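# Lodstead College Robotics Club Opens Kitchen Challenge to New Student Teams 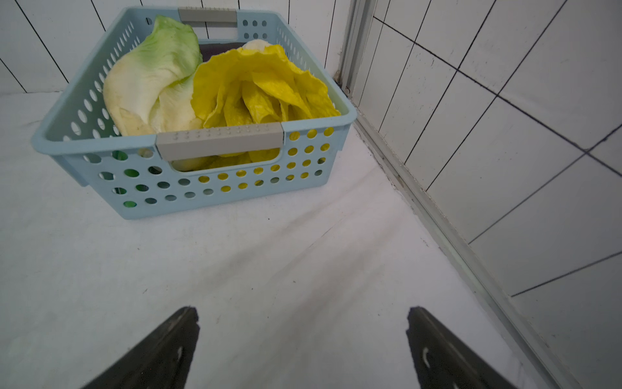
LODSTEAD, June – The Lodstead College Robotics Club will open its Kitchen Challenge to students from every department this fall, the college announced. The project, now in its second year, asks teams to program a robot arm to sort, move and put away produce in a small kitchen setting.

Practice work is done with artificial vegetables, among them leafy heads in green and yellow, and a perforated plastic basket with a handle at each end. Teams write their own control software and must submit a written record of each test run.

"Leafy shapes are a hard assignment for a beginner, and we chose them for that reason," said Giorgia Messina, faculty adviser to the club. "Students learn quickly that a grip suited to a block will not serve for a head of lettuce. They then have to go back to their code and their notes."

The challenge will accept 20 students, working in teams assigned by the club. Entries will be scored out of 100 points, with credit given for finished tasks, safe operation and the quality of the written record. Each team will have 2 attempts at the final course, and the higher score will stand.

Prokel, a local maker of workshop equipment, will supply spare parts and tools for the season. Engineers from the company will also attend the design reviews.

"The written record is what we look at first," said Driss Shehata, outreach manager at Prokel. "A team that can explain a failed run is a team we would like to meet."

Hajar El Fassi, student president of the club, said members from last season will lead evening help sessions on programming and gripper setup. No earlier robotics experience is required – applicants need only have completed an introductory computing course or its equivalent.

Application forms are available from the club office in the Ait Ali Building. Questions about the program may be directed to Mitali Jayawardena, Office of Student Projects, Lodstead College.

###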